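Petit déjeuner : Vastescombe rouvre sa boutique de prêt, et je suis repartie avec l'appareil vert

10 octobre 2023

Bonne nouvelle pour les studios minuscules et les plaques électriques capricieuses : l'objetothèque de Vastescombe a rouvert, au 13 de la rue Rahimi, dans l'ancienne mercerie (celle avec la porte qui coince, elle coince toujours). J'y suis passée à l'ouverture en pensant jeter un œil cinq minutes, et j'y suis restée toute la matinée !

Le principe n'a pas bougé depuis avril : on prend une adhésion à 20 euros pour l'année, on choisit, on emporte, on rapporte dans les deux semaines. Le catalogue, lui, a bien grossi. Levente Somogyi, qui tient le comptoir, m'a parlé de 700 objets environ, entre les perceuses, les tentes, les machines à coudre et tout un rayon cuisine que je ne connaissais pas. C'est évidemment là que j'ai traîné.

« Les gens veulent essayer avant d'acheter, surtout les trucs qui prennent de la place », m'a dit Levente en me montrant les étagères du fond. Il a raison, j'ai chez moi une yaourtière que j'aurais mieux fait d'emprunter. On trouve donc des gaufriers, des déshydrateurs, un hachoir qui fait peur, et des appareils multifonctions pour le petit déjeuner. J'avais repéré l'un d'eux sur la liste en ligne : une partie gril avec son couvercle à gauche, une petite casserole à droite, le tout posé sur un seul socle vert menthe. J'ai craqué pour la couleur, je ne vais pas prétendre le contraire. La poignée chromée m'a fait penser au grille-pain de ma grand-mère, allez savoir pourquoi.

Côté pratique, il faut apporter une pièce d'identité et un justificatif de domicile à Vastescombe ou à Bavgate. Les habitants de Tumdale peuvent s'inscrire aussi, mais seulement sur place pour l'instant, le formulaire en ligne ne connaît pas encore leur code postal (c'est en cours, paraît-il). Pour la cuisine, les objets se rendent propres et avec tous leurs accessoires. Pensez à prendre un grand sac solide, j'avais oublié le mien et j'ai fait le retour en bus les bras bien chargés.

La boutique cherche encore des choses à mettre en rayon : bouilloires, balances, cocottes avec leur couvercle. Les dons se déposent au comptoir aux heures d'ouverture, jamais devant la porte, merci pour les voisins. Un atelier de réparation devrait suivre dans l'arrière-salle, et la mairie a promis 2000 euros pour l'outillage.

De mon côté, j'ai acheté des œufs et du pain de mie en rentrant, et je garde l'appareil jusqu'à la fin du prêt. 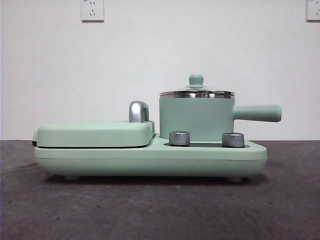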